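Teaching a robot to sort clinic supplies, one nudge at a time

I spent most of Thursday at the Flitari workshop in Skimdale, where I'd been promised a turn at driving a robot arm. I got my turn, and I was terrible at it! More on that in a bit.

The shop has started a project called Luo, and the idea is simple enough that I could explain it to my mother over the phone. Small clinics run through masks, swabs and little packets all day long, and someone has to put them where they belong. Flitari wants an arm to learn that job from people, by having people do it with the arm over and over (and over) until there's enough for it to learn from. No one types in where the arm should go. You show it.

Nazmiye Canpolat runs the sessions. She came over from Wandavden in August, where she taught arms to pack seed trays, and she says medical stuff is fussier by a mile. "A seed tray doesn't care how you hold it," she told me. "A pouch folds up on you and then you're chasing it."

The masks get the middle bin, with packets and other small supplies on either side.
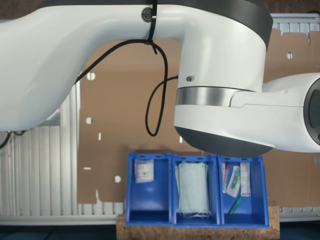 By hand first

There are two ways to show the arm something, and Nazmiye starts every newcomer on the first. You switch it to a free mode, grab hold of the arm itself and walk it through the motion. It feels like dancing with somebody who is much heavier than you and very polite about it. The joints give when you push, and everything you do gets saved, including the dithering.

I did a reach toward the bins, then back, then a reach again. My first attempt took 30 seconds and I was pretty pleased with that until Nazmiye did the same thing in what felt like one breath. She also told me to quit gripping so hard, which my shoulder appreciated later.

So far the team has 457 runs recorded this way. They toss the ones where somebody sneezes or changes their mind halfway, though she keeps a few of the wobbly ones on purpose so the arm can learn how to get itself back on track.

The pouches are what everyone grumbles about. They're light, they slide, and they end up leaning or lying at whatever angle they like.

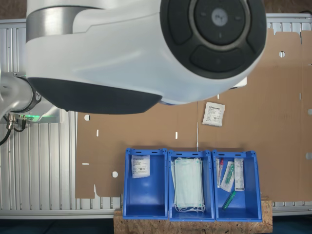
Then from across the room

The second way is remote control, and this is where I fell apart. You sit at a desk with a hand controller and a screen, and the arm follows your hand. Easy, right? Except that from the desk I lost all feel for how far away things were. I kept stopping well short, creeping forward, then losing my nerve and pulling back (the saved run must look like someone testing bath water).

Nazmiye says almost everyone does that for the first hour. Her trick is to watch the bin and forget the arm completely. I tried it and got better, a little. She had me slow down near the rims too, and come in from above each time so the runs would match up with everybody else's.

The remote runs add up faster, and you can swap people in and out of the chair without stopping to reset anything. The count stood at 1,071 before lunch and 1,119 by the time I went home, and I'm sorry to say very few of those were mine. Two high school students on a work placement did the bulk of them, and they were so quick at it that I went and got a coffee out of shame.

I asked what happens when the arm goes solo. They've let it try short stretches of the job, Nazmiye said, and it does fine with reaching to the correct bin and less fine when something has slid down toward the front. So the next batch of showing will be nearly all odd positions, with things lying crooked or flopped over.
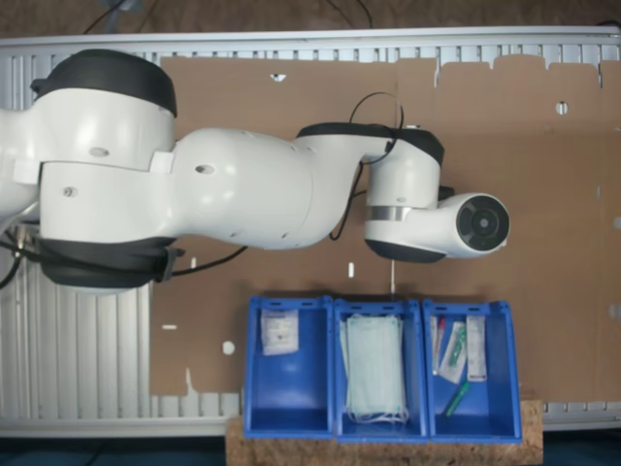 Page last changed: Thursday, 4:40 p.m.

A couple of people have written to ask if they can come and try it too. Yes! Flitari is looking for more hands, and you don't need to know a thing about robots. Left-handed people are especially welcome, as nearly all the runs so far come from right-handers and Nazmiye would like a better mix. Sessions last two hours, you can pick by-hand or remote, and you should wear shoes that cover your toes. Ask for her at the front desk in Skimdale and she'll find you a slot.

I've signed up for another go myself. By hand this time, I think.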